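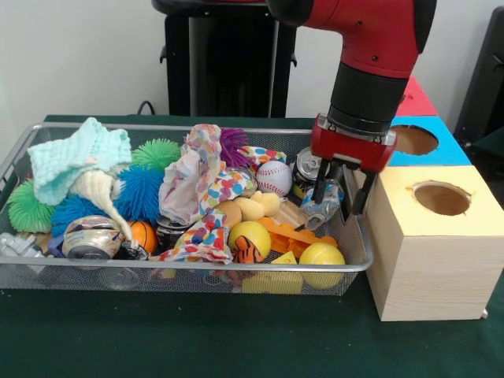
Zonia is a collection of photographs of mixed small objects piled into shallow containers, with a written inventory for each pile. It was put together for people who work on naming and sorting things in clutter: toys on top of cloth, cans under cloth, soft things squashed against hard ones. Most piles are built so that several objects share a color or a shape but belong to different groups. The mesh basket is a typical case, with a baseball, a fuzzy tennis ball, a small orange basketball and a glossy yellow ball all in one load, and a cloth printed with hearts crumpled up between them. The inventory has to say which is which, and it has to say what is only partly showing.

Contents

The current release has 1,598 photographs of 248 piles. Each pile has one inventory file, shared by all the photographs of that pile. Piles are numbered in the order they were built, and gaps in the numbering are piles that were dropped.

photos/ - one folder per pile
inventory/ - one text file per pile
groups.txt - the list of object groups, with short definitions
changes.txt - what changed between releases

Object groups

There are 26 groups. The ones that cause the most questions are these:

ball - anything round and meant to be thrown, kicked or rolled. Size and material don't matter. Sports balls in miniature go in this group and are not split off as models.

puffer - soft balls covered in rubbery spikes or filaments. These were part of ball in the first release and were moved out in May. If you have old counts for ball, they will not match.

plush - stuffed animals and figures of any size. A plush toy with only a paw or an ear showing is still listed as plush, with the mark "part".

cloth - loose fabric, printed or plain, knitted or woven. Scraps count as cloth. Each separate piece gets its own line even when two pieces are tangled together.

can - metal food and drink cans, with or without a label. We don't record whether a can is full.

toy food - foam, plastic or wooden pieces shaped like something to eat. A foam cheese wedge is toy food.

other toy - hard or soft toys that fit nowhere else. This group is larger than we would like. Please don't train a sorter on it and expect much.

Inventory format

One object per line. Each line has the group, a color word, a short free description and a visibility mark, separated by semicolons. The visibility mark is full, part or trace. Trace means you can tell there is something there but would not be able to name it from the photograph alone.

Sample lines:

ball; white; baseball with red stitching; full
cloth; mint green; knitted, waffle texture; full
toy food; yellow; foam cheese wedge; full

Color is the main color only. Striped or spotted things get "multi" unless one color covers most of the object. Translucent plastic is listed by its tint.

How the inventories were made

Irena Sobczak wrote the first version of every inventory with the container in front of her. Zdzisław Adamczyk then wrote a second one from the photographs, without seeing hers. Where the 2 versions disagreed on a group, they went over it together and kept one line. Where they disagreed on color they usually kept Irena's, and blue/green and tan/cream are still uneven in the earlier piles.

Known problems

Pale fabrics on top of each other are sometimes listed as one piece. Objects near the bottom are under-recorded. Some can labels were copied as text in the Taradberg piles and left out everywhere else.

Use

Free for study and teaching. Credit Zaltuvitz and give the release date, 12th August. Send corrections with the pile number and the line as it should read.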